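Keep the tablecloth

Every few years somebody declares that household linen is finished. The latest I read was a column by Iraklis Triantafyllou, who argued that a modern home needs one set of sheets, two towels and nothing on the table at all. A bare surface, he wrote, can be wiped in 5 seconds. I can't argue with the timing. I still think he is wrong.

My first objection is money. A decent cotton cloth from Cullex costs less than having a table top sanded and oiled. When I asked a joiner in Clunus to deal with the rings and scratches on ours, he quoted 310 pounds. The cloth that would have prevented most of them was in a drawer upstairs.

My second is noise. Rooms have become hard. Floors are bare, blinds have replaced curtains, and plates land on the table with a crack. Put down something padded and people stop raising their voices at dinner.

Loukia Economou, who ran the fabric counter at Sornance until it shut, used to sell trimmings by the metre to customers who finished their own cloths. She told me the demand never went away. The shop closed over the rent, and those customers now buy online, where they can't feel the weight of anything before paying.

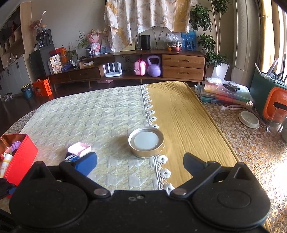
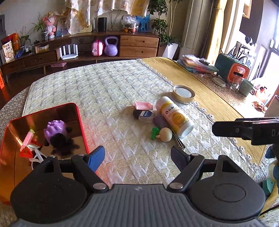 The usual complaint is that linen makes work, and it does. A cloth has to be washed, dried and put away, and a stained one looks worse than a bare table. But much of the labour comes from treating it as something for best. Quilting hides creases, so it needs no iron. A crinkled runner, like the mustard one with the white lace border, is meant to look that way from the start. Buy cloth of that sort, use it on ordinary mornings and wash it with the towels. Ours goes in at 40 degrees with everything else, and it has lasted longer than the machine did.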